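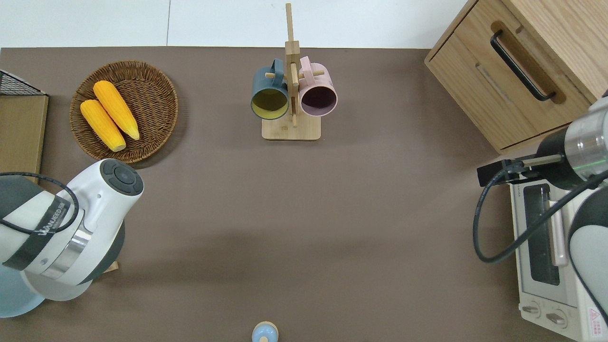
*Câmara de topo, bancada de cozinha: cesto com as duas maçarocas, suporte de canecas, mini-forno à direita.*

Viva,

Respondo ao Dario com a citação em baixo e aproveito para juntar o que foi ficando disperso nas mensagens anteriores. O assunto continua a ser a comparação entre os dedos de origem (pinça preta de dois dedos) e os dedos longos da Cattaneo, e a escolha das câmaras para o registo.

> **Dario Guerra escreveu:**
>
> Li a tabela do Aldo Donati e não percebo duas coisas. Primeira: por que motivo a caneca conta como falha quando a pinça a segura mas a asa não sai do pino? A preensão foi boa, o resto é trajetória. Segunda: se a câmara de topo já vê a bancada toda, para que precisamos das fixas? São mais fluxos para sincronizar e o controlador Metau já se queixa com os que tem.
>
> Pergunto também se alguém mediu a folga do cabo no braço esquerdo. Na montagem anterior prendia.

## Critério de falha

O critério é o da tarefa completa. Para separar as duas coisas, a partir de agora a folha tem uma coluna para a preensão e outra para a extração. Refiz a contagem com os registos existentes: 291 tentativas com os dedos de origem, 229 com os da Cattaneo. Nas canecas, os dedos de origem perdem 35 tentativas na extração e apenas 4 na preensão, o que dá razão ao Dario quanto à causa, mas não altera o resultado para quem usa o sistema.

Com os dedos longos a extração melhora e a preensão piora. A ponta flete quando a asa é apanhada de lado, e o sensor de força lê um contacto que ainda não existe. O Evaristo Villa propôs encurtar o curso de fecho; experimentei e o efeito foi pequeno. Subir o limiar de contacto resultou melhor, à custa de apertar demais as maçarocas.

## Câmaras

A vista de topo dá boa posição no plano e má altura. Para o cesto chega. Para uma caneca pendurada não chega: a haste do suporte fica quase alinhada com o eixo ótico e o erro de profundidade vai todo parar ao sítio onde está a asa. Acresce que o próprio braço tapa a zona de trabalho na fase final da aproximação, que é quando a estimativa faz falta.

Peças baixas são outro caso em que a câmara fixa ajuda. 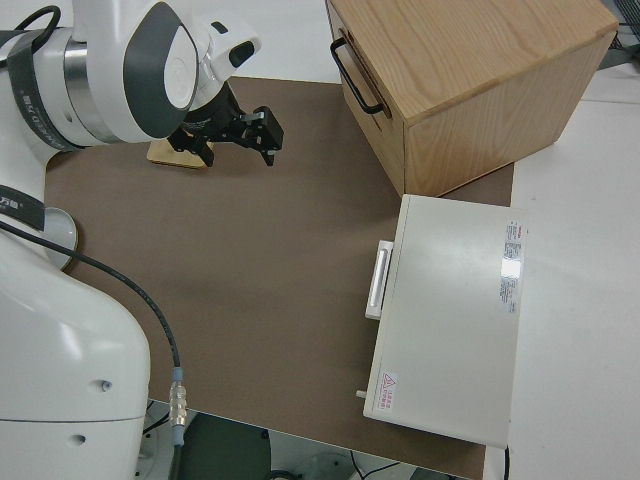
Com um bloco de madeira fino, o que interessa é a distância entre a ponta dos dedos e o tapete, e essa lê-se mal de cima. Na rotina atual a descida é feita em duas fases: posição pela câmara de topo, altura pela fixa, com paragem intermédia. Sem a paragem, a latência do Metau é suficiente para os dedos tocarem no tapete antes de chegar a correção. O Tudur Probert tem uma versão do nó que descarta as imagens atrasadas em vez de as pôr em fila; está no ramo dele e ainda não foi integrada.

Quanto à sincronização, medi o atraso entre fluxos com o relógio do controlador e não com o da máquina de registo. A diferença é constante dentro de cada sessão e muda quando se reinicia o serviço. Por isso a calibração temporal passa a fazer parte do arranque.

## Cabo

Não tenho um valor de folga em milímetros. O que posso dizer é o seguinte: o laço do cabo exterior tem de acompanhar a rotação do punho sem encostar aos objetos, e isso depende mais do ponto de fixação do que do comprimento. Peço a quem montar a próxima configuração que registe a posição da abraçadeira em relação à última junta — por escrito, no ficheiro da sessão.

O conector roscado deve ser verificado à mão antes de ligar a alimentação. Na montagem da Irnura houve perdas intermitentes de comunicação durante uma manhã inteira, e a causa era uma rosca mal apertada.

## Próximos passos

1. Repetir as canecas com os dedos de origem e o novo limiar, mantendo a disposição do suporte e do cesto. Aldo Donati, se puderes ficar com esta parte, envio-te o ficheiro de parâmetros.
2. Avaliar os dois braços com vista frontal fixa, incluindo pratos na vertical no escorredor. A aproximação ao bordo superior do prato é o caso em que espero maior diferença entre dedos curtos e longos.

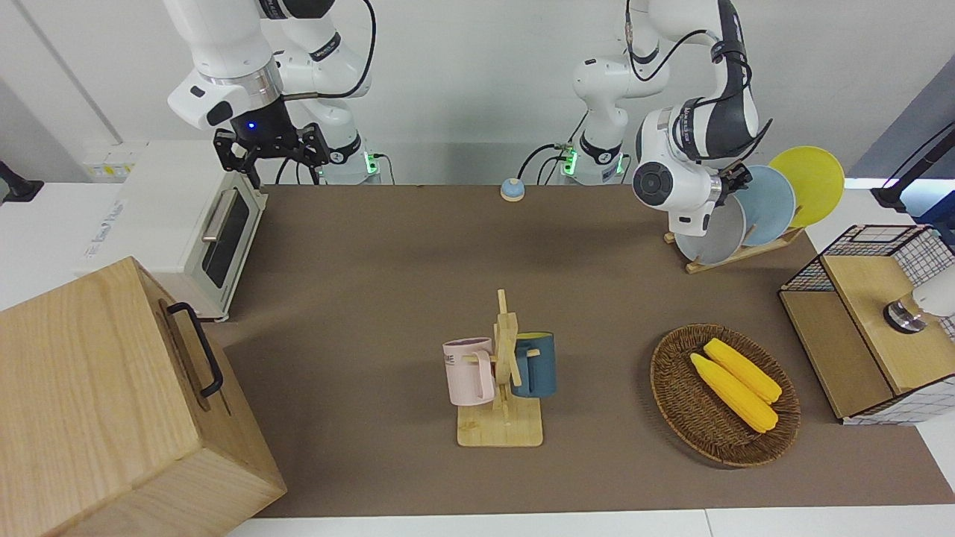 3. Integrar o ramo do Tudur e repetir a medição de latência com todos os fluxos ativos. Se o Metau não aguentar, reduz-se primeiro a cadência das fixas; a de topo fica como está.
4. Decidir se vale a pena pedir à Oro os dedos com revestimento macio. O Aldo Rinaldi tem a proposta, falta-nos o prazo de entrega.

Os registos brutos estão na pasta partilhada, com a folha de cálculo já separada nas duas colunas. Correções à contagem até Friday não, até sexta-feira ao meio-dia, por favor; depois disso fecho a folha e passo à análise dos pratos.

Cumprimentos,
Evaristo já tem cópia dos parâmetros; os restantes podem pedi-los em resposta a esta mensagem.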